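Workshop tips: when the arm stops in the middle of a job

Our Prarnelier arm stopped with its fingers down by a processor socket last May, and two of us made it worse by pulling. The cause was a cable loop that had caught on a drive bay. We lost a board and bent a fingertip. This is what we do now at Drukeo.

Press the stop button before you touch anything. A paused program can start again.

Switch off at the wall and wait 3 minutes. Some arms sag when the brakes let go, so keep your hands out of the case.

Look for the snag first. Cables on the arm need enough slack to turn, but not so much that they drop into the work. 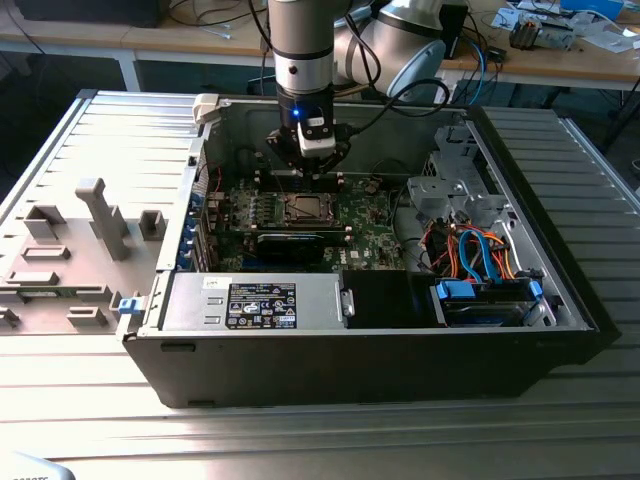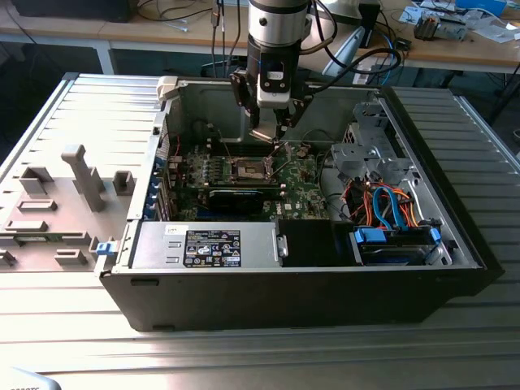
Desktop case on its side, gripper near the processor socket.

Lift straight up, at the slowest speed you have. Memory slots break easily if the fingers go sideways.

Check the fingertips against a steel rule before the next run. Replace them if they don't meet.

A reader at Prelham wrote in to disagree about switching off at the wall. On their older arm, cutting the power loses the stored position, and they had to set the whole thing up again, which took 11 hours. They hold the stop for 6 seconds and leave the mains on until the arm is clear.

Check your manual for which applies. If hands have to go in the case, the mains goes off first.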